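Support > Workshop Guides > Two-Arm Cells > End Effectors

Filed under: Maintenance, Grippers and Hands

We use cookies to remember your language and region. Accept / Manage settings

Checking finger pads and floor marks on a two-arm bench cell

Updated February 9, 2025

This guide covers the routine service of the end effectors on a Bataineh two-arm cell, followed by the check of the floor marks. It applies to cells built on a foam mat and run with the Nutgate controller. Allow 60 minutes for both arms. Older Vanarico controllers use a different hold command, given in the December supplement.

You will need a Phillips screwdriver that fits the bracket screws without play, a lint-free cloth, silver tape, a steel rule and the service log.

1. Make the cell safe

Send both arms to the service position and wait for the hold light. Switch off drive power at the controller and lock the switch. Leave the logic supply on, or the stored zero points will have to be entered again. Wait 25 seconds before touching either arm. Support the wrist by hand while the brake is tested; a drop at the wrist means the brake needs attention and the rest of this guide should be left until that is done.

2. Inspect the padded finger

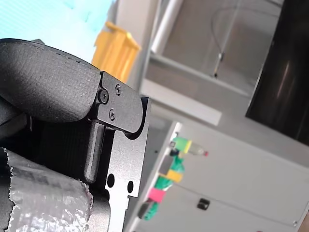 Pad wear is the usual cause of a block slipping on the lift. Wipe the pad and look at it under a side light. The fine texture should be even up to the rounded end, with no shiny patches. Follow the seam of stitching along the upper curve and reject the pad if any thread has lifted. The pad is held by a black bracket plate with three Phillips-head screws. Try each one by hand in the tightening direction. If a screw turns, take it out, clean the thread, and refit it with a small drop of low-strength thread lock. Do not work on one screw at a time until it is fully tight; bring all three up together or the plate will sit at an angle.

To change the pad, slacken the screws evenly, draw the old pad forward and slide the new one in until it meets the stop. Sternico supplies pads in packs of 6. A pad is normally good for some 400 cycles on hard plastic blocks, fewer if the blocks have sharp edges.

Keep loose wrapping and cable ties clear of the rod and the frame plate behind it. Anything caught there can alter the closing force without raising a fault.

3. Check the mat and the marks

Press the tiles together along every seam. A raised tab will tip a block and throw off the pick height. Measure from the fixed corner to the centre of the tape cross and compare the reading with the value in the log. Replace tape that has lifted at the ends. Wrinkles are acceptable provided the edges can still be read by the vision routine.

Set the red block at the near end of the tape strip and the green block at the far end. Stand well clear, remove the lock and restore drive power.

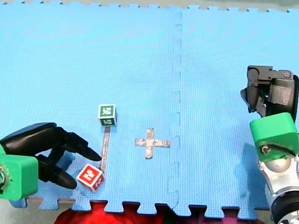

Run the approach routine at low speed, one arm at a time. The hand should stop short of the block with its digits open. If it touches the block during the approach, stop the routine and repeat the zero procedure for the wrist before changing any stored positions. Then run the second arm to its hover point and confirm that it stays on its own side of the seam.

4. Close the job

Enter the pad serial, the cross measurement and the result of each approach run in the log. If a screw needed thread lock, note which one. Return the controller to normal speed only after both arms have passed the low-speed run.

Get service bulletins by email. Enter your address to subscribe.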